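Sorting by Color: The Tray Gallery

Ilona Mészáros
Apr 11, 2026
Filed under: Bricks, Storage

Everyone who owns more building bricks than they can see the bottom of gets told the same thing sooner or later. Sort by color. It looks good on a shelf and it photographs well, and the people recommending it tend to have shelves and photographs to show for it. I have had my doubts for years, and after a February spent on the Walholm lot I still have most of them.

The Walholm lot is 3,000 bricks, bought as one heap from a family in Walholm who were clearing out a basement. I know the figure because it was in the listing, and I took the listing's word for it. The first 1,514 have been through a wash and a first sort. The rest are in bags under my desk in Pludow and will stay there until I decide whether any of this is worth doing twice.

What color sorting promises is that you will find things faster. Try it. Tip out a tray of nothing but orange and look for one particular orange piece. Studs, edges and undersides all run together, and a small plate lying flat on a bigger one of the same color might as well be painted on. In a mixed heap the eye has something to push against. I timed myself on 56 pieces pulled from a color tray and 56 from a tray sorted by shape, and shape won by so much that I stopped keeping the sheet.

The defenders say you should sort by color first and then by shape within the color. Fine, but that is two sorts, and most people I know quit after the first one. I quit after the first one. Then you live with the half-finished version for a year and call it a system.

There is also the matter of where one color ends. Orange is easy until you have a lot of it. Old orange and new orange do not agree, and somewhere in the middle there is a run of pieces that could be called red by anyone in a hurry. I have moved the same handful back and forth on three evenings. The guides all show bricks that seem to have come out of the same box on the same day – mine did not, and I doubt yours did.

On trays I will give some ground. A low, open tray beats a deep bin. You can spread the contents with a finger, you can get a piece out without digging, and sides that slope outward make it easy to sweep things up toward the rim. I paid extra for a set of divided organizers from Kelemen before settling on plain trays, and the organizers are now full of screws. If you are about to buy a cabinet with 100 drawers, buy two trays first and see whether you still want the cabinet afterward.

Do put them on a pale tabletop if you have the choice. I used a dark one at first and kept losing the blacks and browns, which I then found with my elbow. Working near a window helps with the red and orange question too, though it does not settle it. Anybody who says daylight settles it should come and look at my maybe pile.

A few questions came in after the last page, so, in the order I got them:

Did I wash everything? The first part of the lot, yes, in a mesh bag in a basin. No machine.

Do I keep grays with grays? In theory. Light gray, dark gray and the silvery kind each started with a tray of their own, and they leak into everything else. I have stopped chasing them after nine in the evening.

Is the Aton sorting chart any use? It is a handsome chart. It gives orange one square, and it gives shapes a column down the side in very small print, which tells you who it was made for. Mine is folded inside the back cover of a notebook.

Would I sort by color again? For display, or for a child who wants to build a red house, yes. For finding parts, I am not convinced, and the second half of the lot is going to be sorted by shape from the start. I will put that up when it is done, complaints included.

Comments are open. If your color trays work for you, say how many pieces are in them and how long you have kept it up, please. "Works great" from somebody who finished sorting last weekend does not tell me much.

Gallery

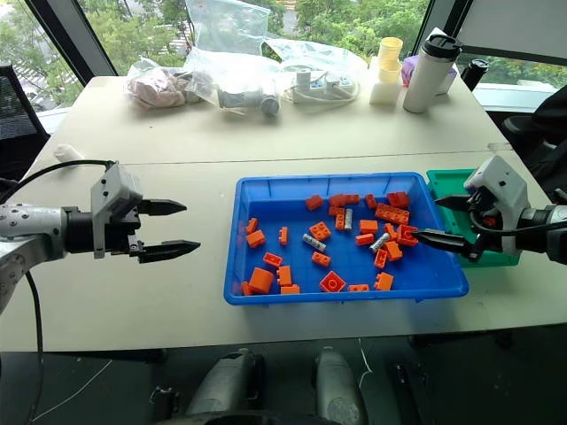 Orange, mostly. The blue tray, with three silvery grays in among the orange and red-orange, and the green tray beside it.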